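ホーム > 特集 > 暮らしと道具

印刷する | メールで送る

食堂の皿はなぜ重いのか

2021-10-23　文・Maricel Tolentino

ドロストモントの旧市場通りに、ソリアーノという食堂がある。昼の定食を出すだけの店で、夜は開けない。創業は1917年。当時は荷揚げの人足に豆の煮込みを出していたという。

この店の皿は重い。手に持つと、家庭で使うものとの違いがすぐに分かる。厨房の棚に積まれているのは、町の北にあったマダ窯の製品で、同じ型の平皿が今も毎日使われている。一枚の重さは732グラム。店の秤で量らせてもらった。

業務用の皿が厚いのは、まず縁が欠けるのを防ぐためである。洗い場では皿同士が一日に何度もぶつかる。薄い磁器は見た目がよく、料理も映えるが、昼どきの洗い場では長くもたない。マダ窯では縁を外側に少し巻き、裏の高台を低く広く取った。積んだときに安定し、運ぶ人の指も掛かりやすい。

もうひとつの理由は温度だ。厚い皿は温まるのに時間がかかるが、いったん温まれば冷めにくい。ソリアーノでは開店の一時間前から皿を保温庫に入れておく。煮込みや焼き魚はこの皿に盛り、酢の物だけは別の薄い鉢を使う。
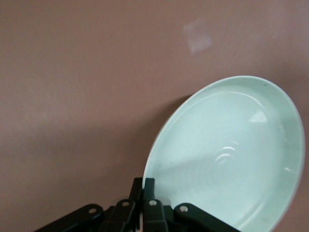

マダ窯が食堂向けの皿を作りはじめたのは、町に缶詰工場ができてからのことだ。工場の食堂から最初に入った注文は606枚だった。それまで窯は瓶や甕を焼いていて、平たいものは得意ではなかった。初回の窯出しでは反りが多く、半分近くを焼き直したと、残された帳面にある。土の配合を変え、乾燥に二日余計にかけることで、ようやく納品できた。

帳面は現在、町の資料室で閲覧できる。書き手は三代にわたっており、字の癖も違えば、記録の細かさも違う。二代目は焼成温度を几帳面に残した。多くの窯が1186度前後で止めていた、という走り書きもあるが、自分の窯をそれに合わせたかどうかは書いていない。三代目の欄になると温度の記載は減り、代わりに運送費と木箱の値段が増える。

この時期、隣町のヴュラー商会が大口の買い手になった。商会は食堂や病院、寄宿舎に食器を卸していて、窯には色数を絞るよう求めた。客先で割れた分をあとから買い足すとき、色が揃わないと苦情になるからだ。釉薬は白と薄い青の二色になり、縁に線を引いた品は見本だけで終わった。

窯の火が落ちた年について、町の人の話は一致しない。帳面の最後の記入は三月で、灰の処分にかかった費用が記されている。建物は倉庫として使われたのち取り壊され、敷地は駐車場になった。煙突の基礎だけが隅に残っている。

食器の補充は、ソリアーノにとって毎年の課題である。町の古道具店に出れば買うが、同じ型でも高さがわずかに違い、積むと傾くことがある。店では高さの合うものを組にして棚を分けている。縁が欠けた皿は客には出さず、仕込みの受け皿に回す。貫入に色が染みたものは漂白せず、重曹を入れた湯で煮る。漂白剤を使うと釉薬の艶が早く落ちる、というのが店の考えだ。

新しい皿に全部替える話も出たことがある。強化磁器なら重さは半分ほどで済み、運ぶ側の負担も減る。実際に見本を取り寄せ、ひと月使ってみた。洗い場での評判はよかったが、煮込みが冷めるのが早いと常連から言われ、保温庫の温度を上げると今度は縁が熱くて持ちにくくなった。結局、汁のない料理にだけ新しい皿を使っている。

家庭で古い業務用の皿を使う場合は、棚の耐荷重を先に確かめたい。十枚重ねれば七キロを超える。吊り戸棚より、腰から下の引き出しが向いている。電子レンジにかけると、ひびに入った水分で思わぬところが熱くなることがある。温めるなら湯を張り、数分おいてから拭けばよい。

資料室では、帳面とあわせてヴュラー商会の価格表も見ることができる。閲覧は予約制で、複写は一部の頁に限られる。

印刷する | メールで送る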